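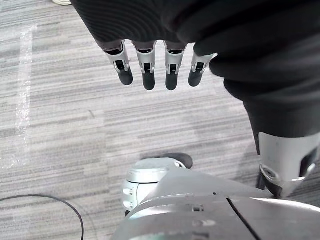
I've been meaning to write up our house rules for the robot for ages, partly for the new starters and partly for the three people who keep emailing me asking for "the policy" as if there's a leather-bound volume somewhere. There isn't. It started as a sheet of A4 at Comden and it has grown a bit.

First one: sort the floor before you wake anything up. Cables, bags, bits of tape that have started to lift, your coffee, your shoes if you're the sort who kicks them off (you know who you are). We do a slow walk round the whole area at the start of every session, and again after lunch, when things have a habit of migrating. On carpet I'm twice as fussy, as a thin cable can vanish into a stripy pattern and you only find it with your foot.

Then the speed limit. When I worked on the Salano job we ran the arms at whatever the demo needed, and I never liked it. Now it's 30 per cent of full speed for any new task, no matter how easy it looks, and it stays there until we've had 60 clean runs in a row. Not 59 and a wobble! People grumble about this one more than all the others put together, and I've been asked to bend it for visitors more times than I'd like. I don't.

Keeping your hands out of the way sounds so obvious that I left it off the first version. Big mistake. The moment something is being picked up or put down, every human being within reach wants to help it along, just a little nudge, just straightening things up. So the rule is that once the arm is moving, whoever is nearest steps back and keeps their hands to themselves, and if the thing needs straightening you say "stop", wait for the stop, and only then lean in.
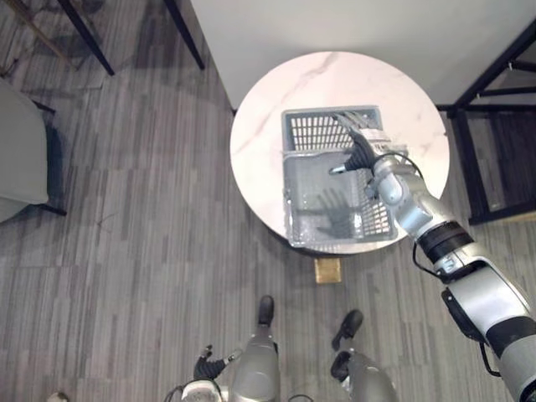
The other half of that rule is about who gets to say "stop", and the answer is anybody. You don't need to be right and you don't need to explain yourself first. One person holds the stop button for the whole run and does nothing else: no phone, no notes, no chatting about Thursday's pub quiz. We swap the button every half hour, which I pinched from the crew at Pearce, and it has made a huge difference to how awake everyone is by 4 in the afternoon.

Looking after the hands has its own page. Covers get checked for snags before each session and the fingertips get a wipe and a good squint for splits. We change the tips at 3,000 grips whether they look tired or not, and yes, I do keep the tally in a notebook (the spreadsheet kept getting "tidied").

Shops and other public sorts of places get a stricter version, and this is the bit I had the most post about after the Callalthorpe write-up.
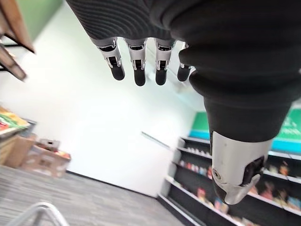

Do you need someone with the robot the whole time if the shop is closed to customers?

Two people, always, even with the doors locked. One has the stop button and the other watches the route and the shelves. Staff wander in to fetch a coat, deliveries turn up early, and you want a spare pair of eyes that isn't busy with anything else. If one of them needs the loo, the robot gets parked until they're back.

I still owe you all the charging rules, but those are being rewritten and my current draft is mostly crossings-out.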